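4. Setting up the shelf and fitting the liner

Read this section before you load anything onto the Calari kitchen shelf. You will need the Prerex wall plate, the four long screws from bag B, a level and a pencil.

4.1 Fixing the wall plate

1. Hold the wall plate against the wall with the arrow pointing up. Leave at least 80 mm clear above it.
2. Check it with the level and mark the four holes.
3. Drill the holes to the depth shown on the screw bag. Clear out the dust.
4. Screw the plate to the wall. Tighten the top screws first, then the bottom ones.

CAUTION: Do not drill directly above or below a socket or a light switch. Cables often run straight up or down from these.

4.2 Hanging the shelf

1. Tilt the front edge of the shelf up slightly and hook the back lip over the plate.
2. Lower the front edge until both catches click.
3. Pull gently toward you. If the shelf moves, lift it off and repeat step 1.

Note: Shelves made before September have one catch in the center. The steps are the same.
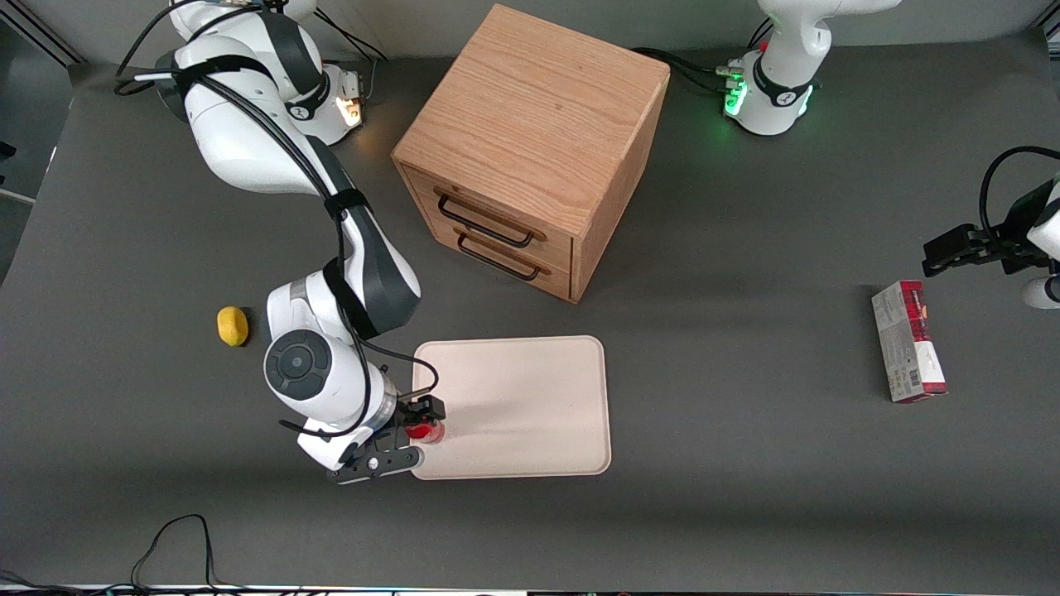 4.3 Fitting the liner

1. Unroll the liner and leave it flat for 20 minutes.
2. Trim it to 260 mm deep with scissors. The cutting lines are printed on the underside.
3. Lay it in place, smooth side up, and press the corners down.

The liner can be wiped with a damp cloth. Do not use bleach or scouring powder. Replacement liners are sold in packs of 3 under the name Sugden.

4.4 Loading

Put heavier items toward the wall and lighter ones at the front. Do not hang hooks from the front edge unless you have fitted the Zurkivholm rail (see section 6).

WARNING: The shelf is not a step. Do not stand or lean on it.

Check the wall screws after the first week and tighten them if needed.

Section revised 18th August by Howard Naylor. Replaces the loose sheet packed with earlier shelves.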